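Travel > Trip notes > Hotels and resorts

Home | Trips | Packing | About

Four nights at the Otell

2024-04-13

We booked the Otell in Morau for the indoor pool and the lifts. It sits at 1339 meters, a short walk above the village, and the last part of the road is steep enough that I was glad we had left the big suitcase at home.

The room cost 285 a night with breakfast. Dinner was extra. You pay for the whole stay at check-in, and they hold a deposit on the card for the lift passes. Ours came back about a week after we got home. The room was on the back side, facing the parking lot. I asked about moving to the valley side and was told it would be another charge per night, so we stayed put. It was quiet -- the plows came through early, but with the window shut I slept through them.

The pool is on the lower level, past the ski lockers. It opens at 7 in the morning and that was the best time to go. By late afternoon everyone is back from the slopes and there is a line for the showers. Towels are handed out at a desk, one per person, and you turn in a plastic token to get one. Keep the token. I lost mine on the second day and had to pay for it.

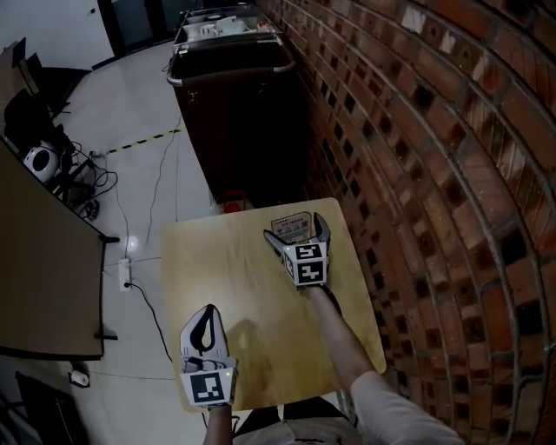 Breakfast was the usual buffet with eggs, bread, cheese, and a good dark jam I never found out the name of. Coffee came from a machine and was weak. We ate dinner at the hotel once and then went down to Hindis, a small place next to the bakery. It was cheaper and the soup was better. They close early, so go before eight.

The ski runs are short. Four of them were open while we were there, and the easiest one gets icy near the bottom. Rentals are at Baldursdóttir, across from the lower lift station. My boots were a size too big the first morning and they swapped them without any fuss. Poles are not included in the basic price, so ask before you sign.

Would I go back? Probably in July, when the rooms are cheaper and the trails are open. The pool stays open all year, and one lift runs in summer for hikers. For skiing I would pick somewhere larger -- after two days we had done every run several times.

The bus back to the station leaves from the church, not from the hotel. The schedule in our room was the old one.

Recent posts
Packing for a short ski trip
Night trains with a window seat
Hotel breakfasts, ranked
Two days of rain at the lake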